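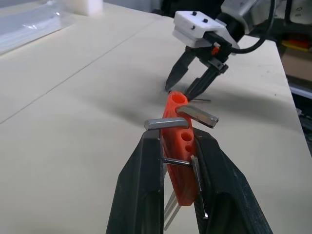

**Figure 2.** Hex keys in an orange 3D-printed holder.

## 3.2 Where shared tools are kept

Both lending sites, Kirnby and Grarnora, began with the same storage plan. Tools were sorted by trade and placed on open shelves, and members signed them out on a paper sheet. By April the two sites had moved apart. Kirnby kept the shelves. Grarnora had shifted most of its small hand tools into holders and trays that keep a set together (a holder for hex keys is shown in Figure 2).

The change matters for how we count losses. At Kirnby a single missing key was often not recorded, because the sheet listed the set as one item. At Grarnora members were asked to look over a set before signing it back in, and gaps were written down the same day. Raw loss counts for the two sites should therefore not be compared directly. We follow Cherkaoui in treating a set as lost only when it can no longer be lent out.

The sign-out sheets cover 900 loans. Of these, 50 could not be matched to a return and were left out of the analysis. Most of the unmatched loans came from the first weeks at Kirnby, when the return column was still optional.

Members at both sites said they borrowed small tools for short jobs - putting together a bed, tightening a bike seat - and larger tools for work planned well ahead. Return times differed in the same way. Small sets were usually back within 3 days. Larger tools stayed out longer, and the Traren loan rules, which both sites had adopted, allowed one renewal by phone. Renewals are counted here as part of the first loan. Late fees are covered in Section 3.3.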